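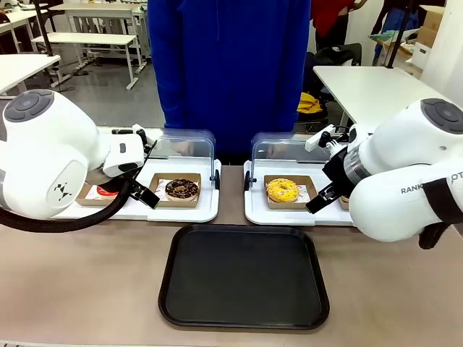

Trollitz: Rolham update 3 save bloat and load times

28 February 2023

Posted by gatepost_kl

Load times on my main save went from acceptable to unusable after update 3. The file is 783 MB. A fresh character on the same install loads without trouble, so I don't suspect the drive. PC version, no mods, the Rolham expansion installed from the start.

I checked the save folder and the growth is all in the world state file. The player file has hardly changed. Has anyone traced what the game is writing there?

Posted by Ostrava_mule

Dropped items. Trollitz never cleans up anything you drop in an exterior cell. If you loot and dump on the road, every item stays in the world state with position and condition. The base game did this too, but Rolham has far more junk loot.

Posted by gatepost_kl

I don't drop much. I sell or stash. Nearly everything is in the chest at Itwood.

Posted by ferric

Then it's the chest. Containers stopped merging stacks in update 3 if the items have different acquisition flags. Open the Itwood chest and sort by name. If you see the same herb listed over and over as single entries, each one is its own record.

Past 500 entries the menu also starts to stutter when you scroll, so you can tell without opening the file.

Posted by gatepost_kl

Confirmed. Single entries for most herbs and all of the arrows. The menu stutters.

Posted by Ostrava_mule

I don't buy that as the whole cause. An item record is small. Even a very full chest doesn't get you to that file size. My chest is a mess and my save is a third of yours.

Posted by ferric

It's the record plus its history. Rolham logs every transfer for the Antoniadis quest line, so the game can tell whether you stole the ledger pages. The logging is supposed to stop when the quest closes. On my save it didn't.

gatepost, did you finish Antoniadis before or after the update?

Posted by gatepost_kl

Before. Took the ending where you return the ledger.

Posted by ferric

Same as mine. Ostrava?

Posted by Ostrava_mule

Haven't started it. Fine, that would explain the difference. I still think dropped items are a bigger problem for most players.

Posted by lowtide88

Workaround that held for me:
1. Back up the save folder.
2. Take everything out of the Itwood chest in batches and sell it to one merchant.
3. Leave the region and sleep until the merchant stock resets.
4. Save to a new slot, not over the old one.

File dropped under 600 MB. Quest items can't be sold, so those stay in your bag.

Posted by Ostrava_mule

So you lose the whole stash. That isn't a fix.

Posted by lowtide88

I called it a workaround. Buy back what you need before you leave.

Posted by gatepost_kl

Step 4 matters. I overwrote the old slot the first time and the size didn't change. New slot worked and loading is back to normal. The patch planned for March lists "container performance" with no detail, so I'm keeping the backup until then.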